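What the Tablecloth Remembers

6 min read

I meant to write about pickles this week, and there are pickles coming, I promise (two jars are sitting on the counter looking at me). But on Sunday I set out to wash the big tablecloth and ended up spending most of the afternoon on the kitchen drawer, the one to the left of the stove where chopsticks go to lose their partners, and I'd like to tell you about that first.

Everyone I know has this drawer. Mine had chopsticks from takeout bags, chopsticks from my mother, a set that Miyuki Oshima gave us as a housewarming present and that I have always thought too nice for a Tuesday, and a great many plain wooden ones that I bought in a pack years ago for a dumpling party. There were also three corn holders, a birthday candle, and the little key that bleeds the radiator, which we hunted for all through January while the back bedroom stayed freezing. I was so pleased to see that key that I went and told my husband, who was on the phone and gave me a thumbs up.

Getting everything out

I can't sort in a drawer. Some people can, they just reach in and move things around, but I have to have it all out on the big table where I can see it. The cloth was still on because I hadn't gotten as far as washing it, and in the end I left it there all day. It's a white one with pink and red blotches, and I've had guests try to blot it with a napkin, poor things, thinking they had spilled something. Tomomi Sakai once went at it with salt and club soda before I could get around the table to stop her! She still brings it up, and so do I.

So out it all came, a handful at a time, and I began laying sticks side by side to see which ones matched. It's slow, pleasant work. You'd think plain wooden sticks would all be the same, but you get two next to each other and one is a hair longer, or it's gone darker at the tip from stirring something it shouldn't have, and then you start over with the next one. I put the radio on and made tea and let the tea go cold.

What I kept and what I didn't

I was stricter than usual. Anything splintery went, and anything with a bend in it, and any painted one that had started to flake. Esi Ametepe taught me to run a thumb down the whole length, and if it catches on your skin it will catch on your lip. The splintery ones went into a flowerpot by the back door to hold up the pea seedlings, where they look very smart. The nice set from Miyuki I wrapped in a clean dish towel and put on the shelf with the good bowls, and then I unwrapped it again and put it in the drawer, because what am I saving it for?

The plain ones gave me the most trouble. I would have three that seemed to belong together, and of course three is no use to anybody, so back they'd go while I looked for a fourth. 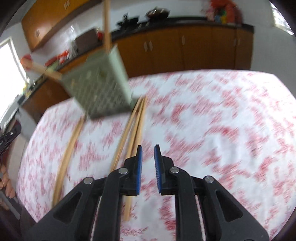

Putting it all back

I've given the everyday pairs the front of the drawer now, with the long cooking ones behind them, and the corn holders have moved in with the skewers, where they should have been all along. I tied the matched pairs with kitchen string, which my daughter says will last until Wednesday. She may be right. The leftover singles are in a jam jar by the stove for stirring coffee and poking at cakes, and I've already used one to get a bread crust out of the toaster (unplugged, before anyone writes to me).

The tablecloth did finally get its wash, cool water and a line in the shade, and it's back on the table this morning with every blotch exactly where it was. Pickles next time. Rin Arai has sent me her mother's method for cucumbers and I have questions about the amount of sugar.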